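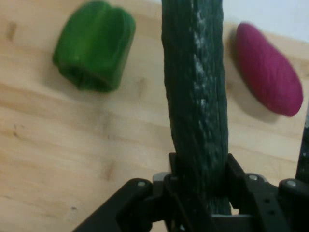 We use cookies to remember your settings and to see which pages get read. OK / Change settings

Filed under: Workshop notes, Robot arms, Care and repair

The Voltdale bench arm: questions I keep getting

I look after the produce-handling arm at Voltdale, and since I put up my first notes on it my inbox has filled with the same dozen questions. I've put my answers on one page so I can send people a link. I'm writing about one arm, on one table, so take the numbers as mine and check them against your own setup.

What does the arm do all day?

It picks up vegetables and puts them down again, mostly. We test grips for a packing line, so it gets cucumbers, bell peppers and whatever else the grocery order brings in. The packing line itself is another building and another set of headaches, and I don't touch it!

Which gripper do you run?

A black two-finger one from Sendico, with a small camera at the wrist looking out past the fingers. The fingers are chunky, which puts some people off, but I've grown fond of them. There's enough meat on them to take a knock from a table edge, and I say that as someone who has driven them into a table edge.

How hard do you squeeze a cucumber?

I keep the grip force at 30 percent for cucumbers. That's a setting in our software and won't mean the same thing on yours. Start low, lift the thing an inch, wait, and look at the skin afterward. If you find dents, go down. If it slides, look at the pads before you go up. I wasted a whole afternoon in October turning up the force when all I had was a greasy pad.

Where do you grab it?

My cucumber test is deliberately awkward: the arm takes it near one end, so that most of the length sticks out past the fingers. A middle grip is kinder and it's what you'd pick for real work, but it hides a lot of sins. Near the end, any slop in the fingers shows up as a wobble at the far tip. You can see it on the wrist camera without any measuring tools at all.

Do peppers need a different setup?

Yes, and I keep them in a separate profile. A bell pepper is hollow and lobed, and a finger that lands in one of the creases will hold nicely while a finger that lands on a bulge might roll right off. I open the fingers wider, come in slower and let the pads settle before lifting. I also turn the pepper by hand between tries, or I'd only ever be testing one lucky angle.

How do you clean the pads?

Power off first, please. Then a cloth with warm water and a drop of dish soap, wiped along the pad and into the corners, then a second cloth with plain water, then dry. I do it at the end of every day we've handled food. Vegetable skins leave a film that you can't really see but can feel with a fingertip. Skip the strong solvents – one of my old pads went shiny and hard after I got impatient with it.

What about the screws?

Check them! I go over the finger screws once a week with a hand driver. You're feeling for movement, so a gentle turn is plenty, and if one gives, take it out, clean the thread, put on a small dab of removable threadlocker and set it to whatever your gripper's manual says. I put a dot of paint across each head afterward on the spare set of fingers, so a turned screw shows itself. The fingers in daily use haven't had that treatment yet. It's on my list.

How often do you replace pads?

Mine get swapped after 3703 grips or when they look tired, whichever comes first. The funny number is where the very first set failed, and I never bothered to pick a nicer one. Change both sides together. With one new pad and one old one, the object creeps toward the worn side as the fingers close, and then you'll be chasing a centering problem that isn't there.

My picture from the wrist camera is soft. Is it broken?

Probably not. Fixed-focus cameras have one distance they like, and things nearer or farther get fuzzy. Clean the lens with a proper lens cloth, then hold the arm still and look again. If a parked arm gives you a crisp view and a moving one doesn't, slow down or add light. If it's soft even when parked, see whether the camera has worked loose in its mount. After that I'd start suspecting the focus ring.

Does the table matter?

More than I expected. We use a pale wooden top, and most vegetables stand out well against it. Shadows are the bigger nuisance. A broad gray shadow next to an object can get picked up as part of the object, and then the arm reaches for the wrong spot. I moved our lamp twice before I was happy and still check it when someone rearranges the room.

How do you zero the fingers?

Close them on nothing at low force, let the software call that zero, then open to 70 millimeters and measure the gap with calipers. I repeat it after any pad change. The whole routine takes me nearly 35 minutes, and most of that is hunting for the calipers.

The gripper drops things only near the end of a move. Why?

I had this one for weeks. Look at your cable first. If it pulls tight when the wrist turns, it can tug on the connector and the fingers lose power for a blink. Leave a loose loop at the wrist and run the move slowly with your eyes on the cable. Mine needed a longer tie and nothing else.

Can I use the Ista fingers instead?

They'll bolt on with the Cheung adapter plate, and I've tried it. The plate adds length, so you have to update the tool offset or the arm will press whatever it's holding into the table. Ask me how I know. I went back to the original fingers for cucumbers, but I can see the Ista ones suiting smaller stuff.

Can I send you a question?

Please do, with your gripper model and a note of what you were picking up when it went wrong. I'm slow with replies when the arm is in pieces.

Page last changed 12 April 2019

Contact | © Voltdale workshop notes | Back to top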